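Diary, gripper software
14/04/2026

Got in before the others and went straight back to the segmentation problem. Yesterday I left a retraining job going on the hand-held set, 3,267 clips, and it had finished overnight. The loss curve looks fine. The masks do not. On light objects over a light table the network still gives me a ragged outline, and the pose estimate downstream wanders by a couple of centimetres from one timestep to the next.

I spent the first hour checking whether the label files were at fault. They were partly at fault. The export script from Habte rounds the polygon points to whole pixels before it undoes the lens distortion, and it should do it the other way around. Near the middle of the image you would never notice. Out toward the sides it moves the line enough to matter. I fixed the order, wrote a test for it, and re-exported everything while I made tea.

After that I looked at how the planner picks its approach. It takes the long axis of the mask and closes the jaws across it, which is all right when the whole object is in view. When a finger pad hides one end, the mask is shorter, the centre shifts toward the visible end, and the grasp goes in off-centre. I have been calling this a perception fault in my notes for weeks and I now think half of it is planning. The planner never asks how much of the object it can't see.
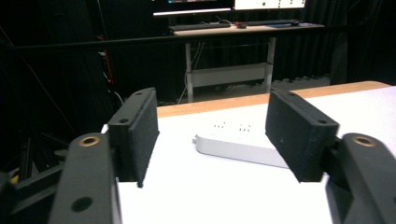 Words and picture by Thijs Michiels, Brostcombe

The power strip is a good case for it. White casing on a white tabletop, lying on a diagonal, with the far right end behind the right pad. I ran the old model and the new one on it one after the other. The old one lost part of the rounded end and followed the shadow along the lower edge as if it were plastic. The new one, trained on the corrected labels for only 5 epochs, kept the rounded end and still got confused by the shadow. It did pick up both sockets as part of the body, where the old one had punched holes in the mask there.

For the hidden end I tried a simple thing. We know where the pads are in the image at any opening width, so I render them as a fixed mask and mark any object boundary that touches them as unknown. The planner then treats the axis as open on that side and stops trusting the centre. It was maybe forty lines in Stastuvance, most of it plumbing. In replay the proposed grasp point moved toward the right pad, as it should.

The yaw is another matter. Twice the fitted axis came out rotated by 90 degrees, once on each model. I suspect the principal axis code swaps its eigenvectors when the visible part gets too short and stubby. I have put in an assertion so it fails loudly, and I'll leave the proper repair for tomorrow.

Lunch at the desk. Merged the label fix. Did not merge the planner change, as the unit tests for the pad mask assume one opening width and I want at least 2 in there.

Late in the afternoon the viewer crashed whenever I scrubbed backward through a clip. Traced it to the timestamp cache in Furnana, which assumes time only goes up. Cleared the cache on every backward step for now. It is slow but it works.

Left the full training run going. Need to ask about disk space, and to rename the config files before I mix them up again.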